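The Simulator Said Yes
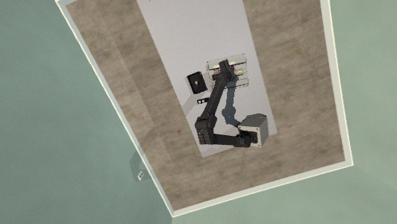
Kuvine Automation Club, Robot Arm Group

I want to make a case for something unpopular in our group, and I know Mirko Benedetti is going to write me a long reply, so hi, Mirko. I think we should stop letting a clean run in the simulator count as permission to turn on the real arm at full speed. I was the one who pushed for that rule in the first place! I'm taking it back.

If you missed the Monday session, I'll catch you up. We had the board task running in sim for weeks. The arm reaches over the gray board, the gripper comes down by the little colored parts, goes over to the black tray, comes back. It ran 200 times overnight without touching anything it shouldn't, and I was pretty smug about it. So we loaded the same program onto the real arm, Darlene Marchand hit start, and on the second move the elbow dropped low and drove the gripper into the corner of the board hard enough to lift the other end off the mat. Then it kept pushing. Darlene got to the stop button fast (faster than I would have), and what we lost was one gripper finger and a board. Réjean Perron had been about to lean in and straighten the tray. His hand was maybe a foot away.

The cause was dull. The shoulder joint on the real arm had been taken off and put back on, and whoever did it (me, it was me) skipped the homing step afterward. The controller thought the shoulder was 2 degrees higher than it was. That's tiny at the shoulder and a whole lot less tiny out at the gripper. The simulator had no idea, and why would it? In there the arm is bolted to its base exactly where the file says, every single time, and the mat never creeps and no one has ever taken the shoulder apart on a Saturday with the wrong screwdriver.

Mirko's view, which he's entitled to, is that the simulator did its job and I didn't do mine. Skipping a step is a people problem, he says, so write a checklist and move on. Okay, fine, we wrote the checklist. It's taped to the cabinet. But I've been around long enough to know what happens to a checklist taped to a cabinet, and I don't think it gets at what bothered me, and that's how relaxed we all were. Four of us in the room and not one of us was treating that first real run like a first run. In our heads it was run 201. We'd watched the thing work so many times on the screen that we'd already stopped watching.

I love the sim, for the record. I've spent more evenings in it than I'd like to admit to my wife. It catches the really dumb stuff, like the time I had the arm trying to reach through its own base. And it looks so good now! Shadows on the mat, wood grain on the table, there's even what looks like a wall outlet lying on the floor out past the table edge. I do wonder if the looks are part of the trouble. Back when our models were gray boxes on a gray plane, I never once mixed up a gray box with my bench.

So what I'm asking for is pretty modest. First run on the real arm after any change goes at a tenth speed, hand on the stop, and everybody else stands behind the tape. Any change means any change, including "I only tightened it." Turn the force limit down for that run too, so the arm quits when it meets something solid. Ours was set at the factory maximum and I couldn't find one person who remembered looking at it. And I'd like us to start messing up the simulated setup on purpose: tilt a joint a couple of degrees, slide the board over, see what the program does when the world is a bit wrong. Hélène McIntyre already has a script that does this and she's been offering it to us since December.

Will it slow us down? Yes, it'll eat most of an evening every time we change something. Roald Westerberg worries that we'll miss the Cullavitz demo if we do it this way, and he may be right. I'd still take a late demo over Réjean's hand.

The new finger is ordered. I'd like to get this voted on before it gets here, and if you've got a better idea than a tenth speed, bring it and I'll listen.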